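Forum: Home and Furniture > Tables > Cleaning and care
Thread: Glass coffee table converts, show yourselves

wornness_leo
I held out against glass for years. My mother had a smoked one that showed every fingerprint in the house, and I swore never again. Then I spent a lot of time around a round clear one on gray speckled carpet and I am completely gone on it. You can see the floor right through it! The room feels twice as big, and the dark base under there is half the fun (bars meeting in a T, very plain, very handsome).

So now I want to talk cleaning. My method so far is a dry cloth first for crumbs, then a barely damp one, then dry again. Flat hand, long strokes, following the curve at the rim.
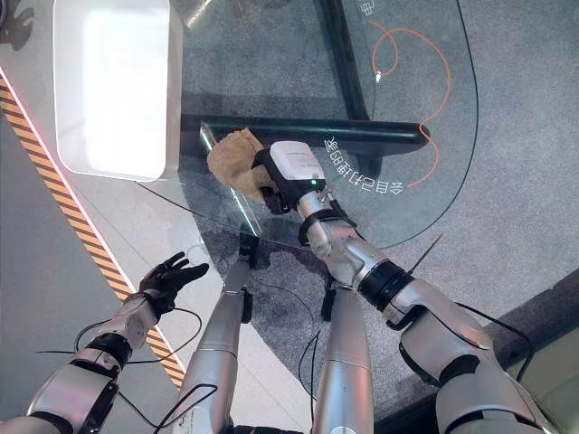 I go over the part above the crossbar twice. Against the dark metal you see every streak, and over the pale carpet you hardly see any. If it looks good over the bar it looks good everywhere. What does everyone else do?

- Leonora

drollen29
Welcome to the club! Mine is a Marquez oval and I've had it since June. Same routine as you except I skip the damp pass. Water leaves marks where I live, no matter how well I dry. Two dry cloths, one rough, one soft, finished.

mohit_n
Have to disagree with drollen. Dry only just pushes grit around, and grit is what scratches. I did that for a year with an old table and you could see the swirls whenever the lamp was on. Damp first, always. And fold the cloth in 4 so you have a clean side to turn to.

drollen29
Swirls in glass from a dry cloth? I've never had one. Are you sure yours wasn't acrylic?

mohit_n
It was glass, I dropped a corner of it on my foot. I'll give you that the cloth may have been the problem, it had been through the garage a few times.

wornness_leo
Ha, ok, both noted. Garage cloths stay in the garage.

Second question while I have you all. What do you keep ON it? I'm having a lovely time with this. I'm fond of one plain white tray with rounded corners, set off toward one side, and then something small and brown and a bit rough across from it for contrast. Smooth glass really wants something rough sitting on it.

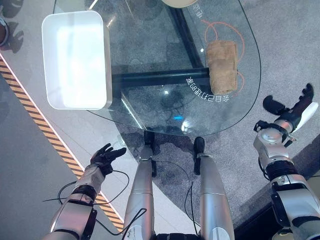

The tray is the part I'd keep if I had to choose. It gives keys and mail somewhere to land, and when you clean you lift one thing and the whole side is clear. I do like a bit of color too, orange especially, a little goes a long way on clear glass.

ornis
Trays are cheating :) The point of a clear top is that it's clear. I keep 3 things on mine, max, and nothing with a flat bottom wider than my hand. Flat bottoms trap dust and then scrape it when you slide them.

wornness_leo
So don't slide them! Lift. I'm keeping the tray.

drollen29
Team tray. Little felt dots underneath and you're set. But does yours have lettering on the glass? I'm asking for my own sake, my top has a maker's line near the rim and I can never tell if I'm allowed to scrub it.

wornness_leo
There's white lettering along the rounded edge, and it reads backwards from on top, with an 83 in it. I go over it gently with the damp cloth and leave it at that. No scraper, no powder.

mohit_n
Same advice from me. Test a tiny bit at the end of the line if you're nervous.

ornis
What about soft things? My niece leaves her stuffed animals on ours and I've decided I like it. Fuzzy on glass looks great.

wornness_leo
Oh I love that, and I'm all for it. Fuzzy and tan-brown is my favorite over clear glass, it warms up all that gray and black. And it weighs nothing, so moving it on cleaning day is no trouble.

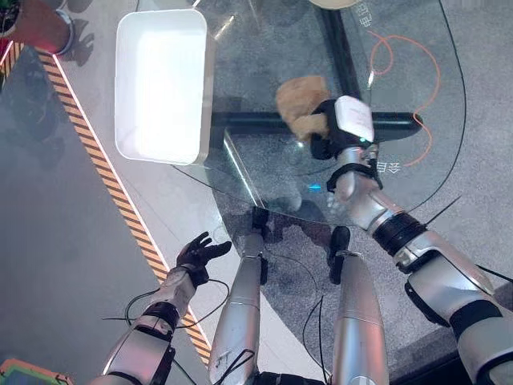 Small tan-brown plush and the round glass top, with the black base showing through

ornis
Ok that texture is great. Looks like bread!

mohit_n
Now I'm hungry. Leonora, how often do you do the base? I do mine every couple of weeks and there's always fluff where the bars meet.

wornness_leo
Not often enough, going by that. I'll try a soft paintbrush in the join this weekend and report back.

drollen29
Paintbrush is good. An old makeup brush is even better, it gets right into the corner.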